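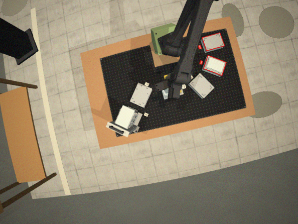
November 17, 2024. Madder, batch 2112

Continuing from the February page. The aim is still a brick red on the Hirkenus two-ply that doesn't go orange in the rinse. Last batch did, and I blamed the water. This one uses the rain barrel for the dye pot and tap for everything else, so at least one of those gets ruled out.

Yarn
Hirkenus two-ply, undyed, 4 skeins, 351 g dry on the good scale. Scoured last night with the plain soap, no soda. The water came out yellower than I expected, so I did a second scour and left it to cool in the pot. Ties were too tight on one skein. Retied with loose figure eights before mordanting. Please stop using the nylon string for this, it slides.

Mordant
Alum at 15 percent of dry weight, 53 g. Cream of tartar at 5 percent, 18 g. Dissolved each in a jar of hot water before adding. Brought up slowly to a bare simmer, held an hour, left to cool with the lid on. I meant to split it and do two skeins without the tartar, but forgot until it was all in. Will have to be its own batch.

Root
Ovico chopped madder, lot 2827, equal weight to the yarn. The pieces are larger than in the old bag and a lot more dusty. Poured boiling water over it, steeped one minute, strained, and kept that first liquid in the lidded bucket under the sink. It is the yellow and brown part and I don't want it in this pot. Someone may want it for the Dunbar samples, otherwise it goes out at the end of the week.

Ground the soaked root in the old blender with more rain water. The blender smells hot when it is more than half full. Do it in smaller loads.

Dye bath
In the steel pot with the ground root tied loosely in muslin. Added a spoon of chalk. Yarn in wet at hand-warm. Temperature log:

start, 38 C
half hour, 49 C
one hour, 58 C
hour and a half, 66 C, turned the ring down
two hours, 64 C
two and a half hours, 65 C, heat off

The small ring overshoots badly on anything above 3. Set it at 2 and wait. It went no higher than 66 at any point I looked, and I was looking about every ten minutes after the first hour. The February batch spent a while at 80 while I was on the phone, and that is my other suspect for the orange-brown.

Moved the yarn every ten minutes with the dowel. Color at one hour was a weak salmon, at two hours a proper red on the outside of the skeins but lighter under the ties.

Left in the pot to cool. Lifted one skein out early, after the heat went off, and rinsed it in tap water. Slight shift toward orange, much less than before. Rinsed a snipped end from the same skein in rain water and laid them side by side on a white plate by the window. I can't tell them apart when wet. Labeled both and pinned them to the card. Compare when dry, in daylight.

The other three stay in overnight.

Notes on water
Strip test on the rain barrel reads soft, the tap reads hard. The Parkutham notes say hard water is good for madder and that people add chalk to get there, so using rain water and then adding chalk may be a long way around to the same place. Next time try the tap straight with no chalk, same root, same heat. If it matches, the barrel can go back to being for the beans.

Still to do
Pull the three skeins in the morning, squeeze, dry them unrinsed on the rack for a day, then rinse.
Dry the spent root on newspaper. There is still color in it, enough for a pale second bath on the leftover singles.
Half a skein into the window for the light test, half in the drawer.
Tartar split, next batch.
Order alum. The tub has enough for one more batch this size.
New thermometer battery, the display faded twice during the hold.

Pot marked and lid taped so it doesn't get used for soup.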